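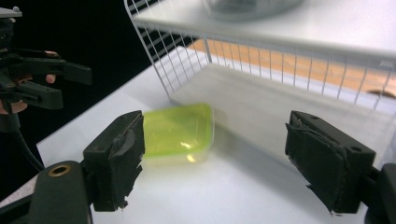 Boline opens orders for two-hand gripper kit

Search news, products, firms Go

Fri 27 January - Boline has put its hand-held gripper kit on general sale, after a trial run with labs and small automation shops that started in June. It goes out as a pair, one gripper per hand, and is meant for recording household jobs so a robot arm can be trained on them later. Lids, boxes, racks, pans. Kitchen stuff mostly.

The firm is selling through Stindcombe, its distributor, which also handles repairs. First batch is 300 pairs. A second batch of 400 is planned but no ship date given. Buyers who took part in the trial get first pick, everyone else joins the queue.

Padding is the part reviewers keep bringing up. The finger pads take most of the abuse and they do wear, faster on hard plastic edges then on cardboard or cloth. Boline now sells them as a seperate pack, 50 to a bag, and says swapping one is a two minute job. Our own try took longer. Old glue is stubborn stuff.
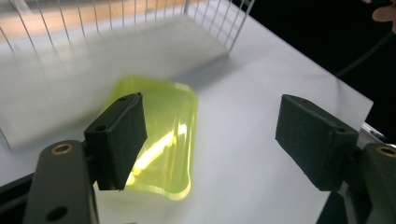
Can the grippers be bought one at a time?

Only as spares. Stindcombe will sell a single unit to a customer who already owns a pair, but new orders are pairs only.

Thin, curved plastic is a fair test for any gripper of this sort, and the kit's sample task list leans on it pretty hard. Food containers with snap lids, round lids, shelf panels. The list has 170 short tasks, most of them for two hands. Rituvgate, which makes the recording software in the bundle, says it will add to the list through the year at no charge. 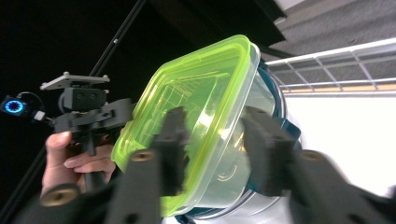 Food container and green lid held between the gripper's fingers.

Setup is quick enough. Cables are the weak spot - each gripper has its own, and on a small table they get in the way of the work. No word on a wireless version. The handles are comfortable for a short session, less so after a long one, and smaller hands may find the grip a bit thick.

A rival kit from Dương is due later this year. That one comes with a single gripper and a table mount, so not a straight match, but shops that only need one-hand tasks may want to wait and compare.

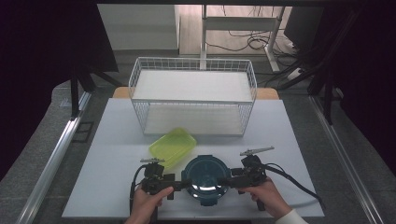
For two-hand work there isn't much else on offer at this level. Boline's pair feels solid, the fingers open wide, and the software keeps left and right recordings together without extra steps. The printed manual is thin and skips calibration almost entirely. A longer version is on the Stindcombe site, free to download, no account needed.

Orders are open now through Stindcombe. Pad packs ship seperately.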